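19/03/2022

We got to the Bimar open day a little after ten. The building is on the edge of Oton, past the bus depot, and parking was free. They make pencil cases, pouches and small bags there, and twice a year they let people walk through. Our group was 15, which is the limit for one tour.

## Cutting and sewing

The first hall is the loud one. Fabric comes in on rolls from Lumbantobing, and the guide said a good week uses about 470 rolls. The cutting tables run most of the length of the hall. You stay behind a yellow line and can't touch anything, but there is a box of offcuts by the door and you may take a handful. I took some blue canvas.

Sewing is upstairs. Zippers go in first, then the sides are closed and the whole thing is turned right side out. The floor had been shut down for the weekend except for two machines kept going for visitors.

## The filling room

I liked this room best. It is small and quiet, and it is where they look at how the soft pouches hold up with things in them - pens and markers mostly. A stiff case stays open by itself. A soft one folds over and the opening keeps changing shape, so filling it neatly takes more patience than you would think. 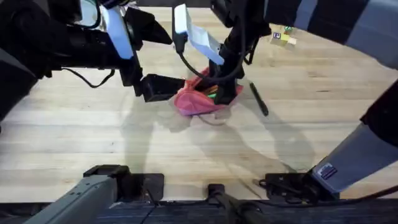

## Shop and lunch

The shop sells seconds as well as the regular range. Seconds are in bins at the back, and the faults are hard to find - a crooked seam, a zipper pull in the wrong color. The full catalog has 3,260 items, but only a small part of it is on the shelves. I bought two pouches and a roll-up case from the Clillemance line.

Lunch was soup and bread in the canteen, which seats 120 and was nearly full by noon. Go early if you want a table by the window.

The next open day is in May. You sign up at the front desk or by phone, and the morning tours fill first.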